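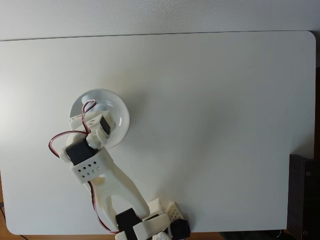 Zudthorpe sells its Town Forum Kit to groups that want to hold a public discussion on a local issue and don't know where to begin. It costs 400 dollars, which I think is steep for a binder, a stack of printed cards and a year's login. The Bidlow residents' league bought one before our meeting on the redistricting plan, and I was asked to run it. The guide wants speakers drawn by lot from the "Zorkia vessel," a cardboard drum you fold yourself. Ours split at the seam. A shallow round bowl, plain glossy white, does the same job, and you own one already.

The question cards are better. Marloes Van Damme, who chaired, used 8 of them and got answers from two candidates who normally talk past everybody. But the ground rules run to 10 pages, and the time limit of four minutes per speaker is too long for a room full of angry people. We cut it to two by the second round.

The login gets you templates for flyers and a sign-in sheet. I could have made those in an evening. Sugden library lends its own moderator's handbook for free, older and duller, and I'd try that first. Two stars, both for the cards.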